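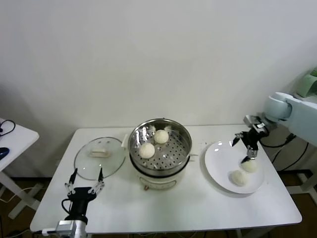
Can a machine do any of the ordinary kitchen jobs at home yet, or is it still all talk?

Justar
July 31, 2022
I do all the cooking in our house and my wrists are getting worse, so I'd dearly love some help with the fiddly bits, lifting food out of a hot pan, laying the table, putting things away after. I don't mean a dishwasher, we've got one of those and I'd marry it. I mean something with hands!

3283 views
2 comments

Stusidow
Some of them, slowly, and mostly in places where people are paid to keep an eye on it. Picking up one thing and setting it down somewhere else is well within reach now, provided the thing is much the same shape every time. Soft food is harder, as it squashes or sticks, and a cluttered worktop is harder still. I spent 8 years in a packing shed and the arms there were marvellous with boxes and hopeless with a bag of salad (we all got very fond of them anyway). For your own kitchen I'd wait a good while yet, and in the meantime a pair of long silicone tongs with a fat handle has done wonders for my own sore hands.
Share

Kolley
My floor robot gets stuck under the sofa most mornings so I wouldn't trust one near the cooker. Second the tongs, mine are from the market and they're lovely.
Share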